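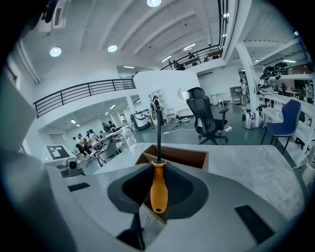

Fig. 1. Screwdriver with an orange-yellow handle, held upright.

Week 4 handout: Does a tidy house save you time?
Shona Rennie, Household Studies

Most advice on home storage rests on one claim, that time spent sorting is paid back later in time not spent searching. The claim may be true. The evidence offered for it is poor.

Take the Tuva survey, which you read for today. It asked 300 households how long they spent looking for things. It did not time anyone. People who had just bought storage furniture reported less searching, and the authors took them at their word. I would want to know what the same people said in December.

Questions to put to any study of this kind:
1. Who did the timing, and with what?
2. Was the sorting time counted as a cost?
3. Did anyone go back later?

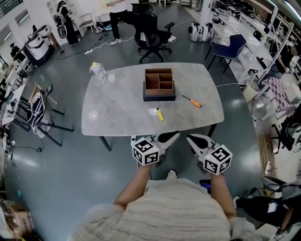 Open versus closed storage

The Jonar diary study is better. It followed 9 homes and did count sorting time. Its gains were small, and they vanished in homes with children. Major's reply blames lazy diary keeping, with no proof given.
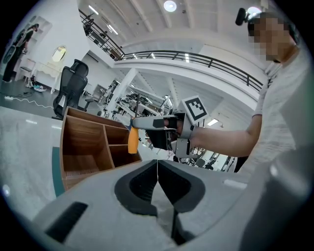

Labels are the next weak point. Atik argues that every compartment needs one, and repeats this through 2,000 words without a single test. A wooden unit with three open compartments, like the one in the last figure, lets you look straight in. What would a label add there? Bring an answer to section, with a source.

Reading for next time: Atik, part 2.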